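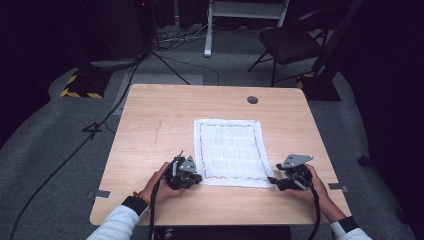 White cloth with the red border, on the table

Prasombridge Residents Board > Housing and Property > Living in the old Ikari building as a guardian?

tallboots
October 31, 2020
Has anyone on here lived in a vacant building as a property guardian? The old Ikari office block on the east side is taking people. The company running it is called Plenik. It's $500 a month for a room, bills included, and you share the kitchen and showers with whoever else is on your floor. I pay nearly double that now for a studio, so I'm tempted. What I can't work out is what rights you have, if any. The paper they sent me says "license" all the way through and never says "lease."

marrowfat
I did it for 14 months in a different building, a closed school. It was fine. Cold in winter, big rooms, quiet at night. The license part means you can be told to leave on short notice. In my case it was 30 days and they stuck to it. Read that section before anything else.

tallboots
Mine says 30 days too. There's also a line about no more than two guests at a time and no guests if you're not there.

Oldgate_Ron
I would not touch it. You're doing the work of a security guard and paying for the privilege. If the owner wants the building watched, the owner can hire somebody. I lived across from the Ikari block for years and the heating never worked right even when there were offices in it.

marrowfat
You're not doing security work, Ron. You live there. The lights are on and there are bikes in the hallway, and that keeps people from breaking in. I never patrolled anything.

Oldgate_Ron
And when the pipes burst, who do you call? A tenant has a landlord. You have a phone number.

marrowfat
We called the number. Somebody came the next day. I've had landlords who took a week.

Nanami Chiba
I'm in the Ikari block now, third floor, moved in this June, so I can answer some of this. There are 8 of us on the floor and two working showers. The kitchen is the old staff break room with two hot plates and one full-size fridge. No oven. Heat is electric radiators and you're limited to one per room. I haven't been through a winter here yet, so Ron may turn out to be right about that. 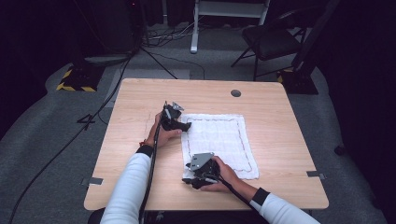

The rooms themselves are bigger than you'd expect. Mine was a meeting room and still has the carpet. You bring everything else yourself - bed, desk, curtains, lamp. The curtains matter more than I thought they would, as one whole wall is glass. Inspections are once a month and they text you the day before. They look for candles, space heaters and blocked exits, and they're in and out in a few minutes.

tallboots
That's really useful, thank you. Did you have to pay a deposit?

Nanami Chiba
One month, so $500. Plus a fee for a fire kit, which is an extinguisher, a blanket and a smoke alarm. You keep the kit when you go. Ask them to put in writing how long they take to return the deposit. Mine had a blank there and I made them fill it in before I signed. It says 14 days.

quarterpast
Does anybody know what's happening to the building long term? I heard Iwasaki bought it and wants to turn it into apartments.

Oldgate_Ron
Iwasaki has an option on it. They haven't bought it. It was in the planning notices. If they go ahead, everyone in there gets their 30 days and that's that.

quarterpast
Planning takes forever in this town though. The bus depot site has been "going ahead" since my kid was in kindergarten.

Nanami Chiba
We were told to expect at least a year but it isn't in the agreement, so I don't count on it. I keep enough put by for a deposit somewhere else. I'd say don't do this if you have kids or a lot of furniture. They don't allow pets either.

Oldgate_Ron
I still think the city should make them offer proper leases. Cheap rent is good, I'm not against that. But people should have the same protection as anyone else paying to live someplace.

marrowfat
I agree with you on that one. I'd still do it again at that price.

tallboots
I have a viewing booked. I'll ask about the deposit and the radiators, and whether renters insurance will cover me there. Has anyone had trouble getting insured?

Nanami Chiba
My first insurer said no when they heard the word license. The second one said yes but wanted a lock on my own door, so check that your room has one. Not all of them on the second floor do.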